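Exhaust hood and fryer walk-through, Clurkeck Kitchens, Sirkthorpe site
Checked by Atieno Mbwambo, 26th September

Hood filters: PASS. All 19 out, soaked and back in with the baffles running vertical. Lovely job, whoever did the night shift!

Grease cup: FAIL. Brimming. I emptied it myself (you're welcome) but please put it back on the closing list.

Fryer 2 high-limit switch: PASS. Tripped and reset fine.

Gas hose, char grill: WATCH. There's a bit of scuffing near the coupling where the castors keep catching it. I've asked Llewellyn for a quote on a longer restraint cable.
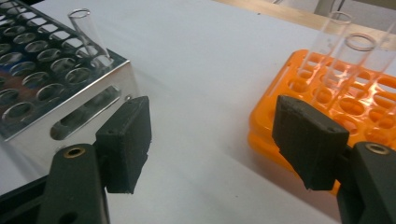

Steel rack with a glass test tube.

Fryer oil: PASS on both vats, though the left one is getting on the dark side of its colour range. I'd change it before the weekend rush and not after.

Fire blanket: PASS. Tag is current, next one due in February.

Make-up air fan: FAIL. Belt's squealing like mad, I could hear it from the car park. Arnham stocks the right size, so order two and keep a spare in the office.

Floor drain by the dishwasher: not checked, pallet on top of it. I'll catch it next visit.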